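From: Kolbrún Nørgaard
To: Members' list, Skirkesberg Residents' Association
Date: January 10, 2018
Subject: Re: Ground floor room, opening hours and shared kitchen rules

Dear members,

The board has received several replies to the notice that went out in October. Most of them raise the same points as the message from Leif Holst, which is quoted here with his permission so that one answer can serve for all.

> From: Leif Holst
> Subject: Ground floor room, opening hours and shared kitchen rules
>
> Dear board,
>
> I support the new hours for the ground floor room in principle,
> but I would like three matters cleared up before the annual meeting.
>
> First, the notice says that the room may be booked "by members and
> their guests." Does a member have to be present for the whole of
> the booking? At Gredbridge this was left open and it led to a
> great deal of argument.
>
> Second, the cleaning fee is given as 568 in the notice and as 958
> in the house rules posted by the mailboxes. Which is correct?
>
> Third, who is responsible for the coffee corner? I have no
> objection to it. I would only like to know whether its upkeep is
> paid for out of the general charge or out of booking income.
>
> With regards,
> Leif Holst
> Entrance 2

The board's answers follow in the same order.

1. Presence of a member

A member must be present at the start and at the end of a booking. During the booking, the member may leave the room for short periods but remains responsible for everyone in it. A member who cannot attend may ask another member to take over the booking, provided that the office is told in writing by noon on the day before. This wording was proposed by Nanna Hviid and will be put to the annual meeting as an addition to section 4 of the house rules.

Bookings for children's parties are subject to one further condition. An adult must be in the room at all times, and the doors to the bicycle storage must be kept locked.

2. The cleaning fee

The correct amount is 568. The figure of 958 on the sheet by the mailboxes is the old combined fee, which covered cleaning and heating together. Heating has been part of the general charge since the boiler contract with Hamdan was renewed, and the sheet should have been replaced at that time. The board regrets the error. Any member who has paid the higher amount since the October notice will have the difference credited to the next quarterly statement. No application is needed.

3. The coffee corner

The coffee corner is paid for out of booking income and has its own line in the accounts, under "Common room, equipment." Spending on that line last year came to 1362, including the white counter and the delivery charge. Beans, milk and cups are not included. Users are asked to bring their own or to take them from the cupboard and pay by the price list inside the door.
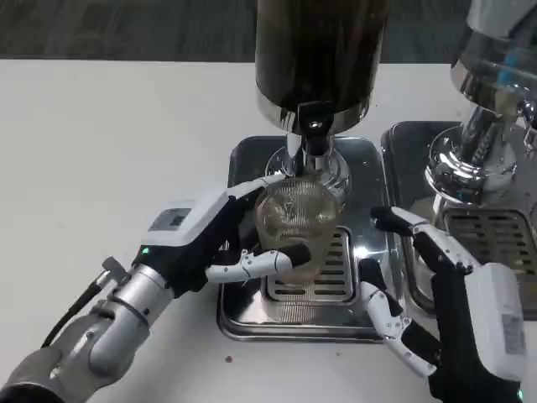
Espresso machine with a small ribbed glass cup under the spout.

The rules for the kitchen area have been shortened. The earlier version ran to two pages and was seldom read in full. The text now proposed is as follows:

The counter, sink and stove are to be left clean.
Food may be kept in the refrigerator overnight only if it is marked with a name and an apartment number.
Glass is sorted in the gray bin and taken down by the person who made the booking.
The dishwasher is started before the room is locked, even if it is only half full.
Breakage is reported to the office. Members will not be charged for single glasses or plates.

Kaj Ásgeirsdóttir has asked for a ban on candles. The board is divided on this point and will present both options at the annual meeting. The insurance policy permits candles in holders on a table, but does not cover damage from candles placed in windows.
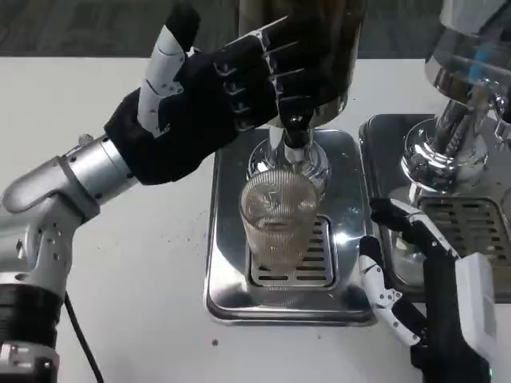 Members should also note that the booking calendar will move from the paper book to the Lelia system, which is already in use for the laundry rooms. The same login applies. The paper book will remain on its hook until the end of the quarter for those who prefer it, and the office will copy entries across each morning. If two bookings conflict, the one entered first will stand, whether it was made on paper or on screen.

Opening hours are unchanged from the October notice: eight in the morning until ten at night on weekdays, and until eleven on Fridays and Saturdays. Music is to be turned down at nine. Several members on the second floor have asked the board to stress this last point. Complaints about noise should be sent to the office the following day and should give the time and the nature of the disturbance. The board does not act on anonymous notes.
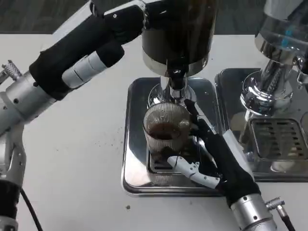

Espresso machine on the white tabletop.

Proposals for the annual meeting must reach the office in writing. Huia Halliday has agreed to receive them and will confirm each one by return mail. Proposals that involve spending should state the amount requested and the account from which it is to be paid. Proxy forms may be collected from the office or printed from the members' page. Each member may hold one proxy only.

Further questions on the subjects in this message may be sent to the list. Questions about individual statements should go directly to the office.

On behalf of the board,

Kolbrún Nørgaard
Secretary
Skirkesberg Residents' Association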